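4.2 The blocks and the bare surface

Most of our 37 layouts were busy affairs, and we had assumed that the busy ones would cause the arguments. The layout that took up most of the April meeting had white blocks on a plain grey surface. Two raters, working apart, were asked to say whether a block was "put away", "put down" or "left". Declercq chose "put down". Van Damme chose "left", and added in the margin that no self-respecting person would store anything at that angle. The rating sheet has no column for self-respect, so the remark was entered under "other". 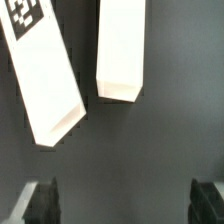

Figure 9. White blocks on a grey surface. The block at upper left lies at a slant and carries a black and white square marker near one end.

The difficulty is one of neighbours. A spoon lying crosswise in a drawer is untidy with respect to the other spoons. The slanted block in Figure 9 has a smooth grey surface beneath it, without seams or markings, and so very little to be crooked against. Raters appear to have supplied the missing straight lines themselves, presumably from the same place in the mind that straightens pictures in other people's hallways.

We had expected the marker to settle the matter, on the grounds that a labelled thing looks as if it belongs somewhere. It did no such service. Of the 120 written comments on the block layouts, 10 mention the marker at all, and 9 of those complain about it. The tenth rater thought it rather smart.

Following Saron's scheme to the letter, the layout should be scored as neutral and passed over. We kept it in, with both ratings, and return to the question of angle in Section 5, where the blocks are compared with the cutlery.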